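Print
E-mail

Ink notebook – November, Monday

Started 9 a.m., room cold. Gall ink, third batch of the season, continued from the entry on the soaked galls.

Strained the Hokness galls through the old muslin and then again through the tight one. The first straining left a lot of grit, same as last time. Liquor is a clear tea brown with a sour smell. No mold on the surface, but there was a thin skin on the jar Chae-won left by the window. I poured that one off separately and marked it B so we don't mix them up. A is the jar from the cupboard.

Weighed the iron sulfate twice. Old tub is going rusty at the top where the lid doesn't seal, so I dug down to the green crystals and threw out the crust. We need a new tub. Soo-ah, please put it on the order with the gum arabic, and ask Hokness if they still sell the galls whole. The crushed ones are cheaper but full of stalk.

Yield from A was 49 ml after straining, less than I wanted. The muslin drinks a lot of it. Next time wet the cloth first and squeeze it out before pouring.

Added the iron to A at 10:20, gum after. Turned black in the jar right away but wrote pale gray on the page, as expected for day one. B got the same iron for its volume, no gum yet. Ji-hoon thinks the gum slows the darkening. I don't think it does, but we have never tested them side by side, so B stays without gum until the end of the week.

Test strips: Urano laid, Urano wove, and the cheap copier paper for comparison. Ko nib for all of them, cleaned with spirit between inks. Ruled lines, then a cross-hatch, then a line of handwriting. The laid takes it best. On the copier paper both inks feather along the fibers and there is show-through on the cross-hatch. The wove is in between. B feathers worse than A, which is the missing gum and nothing surprising. 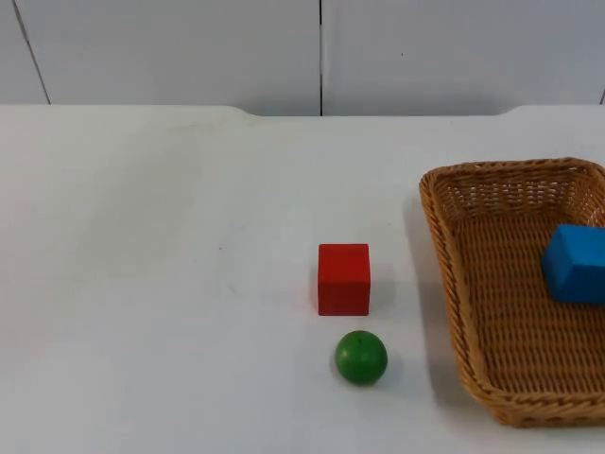
Judging the gray on fresh strips is still the weak part of all this. Aileen and I looked at the same A strip before lunch and she called it blue-gray, I called it plain gray. She was holding it by the window and I had it under the lamp. From now on we read every strip in one place, at one time of day, next to the gray card. The white table would do for this if we keep the strips flat on it. I don't want them held up against the wall, as the panels have a faint cool gray tint of their own, and an ink this pale is too easy to read warm or cool depending on what is behind it. The seams are no help either, a thin dark line next to a thin pale line makes the pale one look weaker than it is. Flat on the table, card on the left, strip on the right, 2 p.m.

Readings at 2 p.m. by the above: A on laid, dark gray, even. A on wove, same but a little lighter in the thin strokes. A on copier, dark gray with fuzzy edges. B on laid, mid gray. B on wove, mid gray, skips on the upstrokes. B on copier, not worth reading. I left the strip in the folder anyway.

So B is lighter than A on the first day, on every paper. That is the opposite of what Ji-hoon expected, but B also came from the jar with the skin on it, so this doesn't settle the gum question at all. Should have split one jar in two. Will do that with the next soak.

pH paper on both: strongly acid, no visible difference between them. The strips are near the end of the roll and the last few looked faded, so I don't put much weight on it.

The Livlow order: Kyung-hwa called at 3. They want 70 ml for the ledger job and they want it to look brown-black, already aged. I told her fresh gall ink goes blue-black or gray-black and browns over years, and that I wouldn't bake pages to get there for a ledger somebody plans to keep. She suggested a little walnut in the mix. That could work – walnut would give the tone on day one and the gall would come up behind it. Trial needed before we promise anything. Use what's left of A for it, small amounts, in the glass vials and not the plastic ones (the plastic stained last time and I couldn't see the color through it).

Cleaned the nibs, wiped down, left the strips in the dark folder with half of each one sticking out to the light. Check on them after 7 days. Whoever is in first, please shake A and B and don't open them.

Out of blotting paper.

Print
E-mail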